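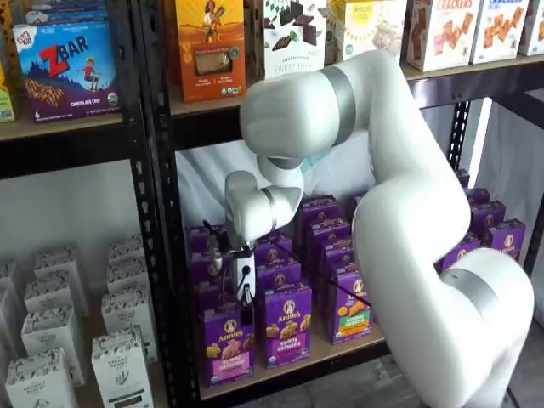
I went to see the new show at Lurnach in January, on the last afternoon before it closed. The gallery is two rooms above a bike shop and you have to ring to be let in. Entry was free, though they ask for a donation on the way out.

The artist works under the name Ulau and makes pictures out of things other people have posted online and then taken down. For this one it was 458 holiday photos, printed small and pinned edge to edge along the walls. Faces had been left as they were. There was a sign at the door saying that anyone who found themselves could ask for their picture to be removed, and I noticed a few bare pins near the window, so perhaps some people had.

I'm still not sure what I think. The prints are good to look at, mostly beaches and hotel dinners, and I stayed longer than I meant to. But I kept wondering whether the people in them would mind. The leaflet talks about memory and ownership and doesn't say much about asking first.

The second room was better. It had one large piece called Zatby, a projection of deleted captions with no pictures at all. It runs for 29 minutes and I watched it twice. Some of the captions are very ordinary — "Dad asleep again", "last night here" — and they worked on me more than the photos did.

The catalogue is published by Falcão and costs £70, so I left it on the table and bought two postcards. The show moves to a bigger space in the spring, with new work added. I'll probably go again if the train fare isn't silly.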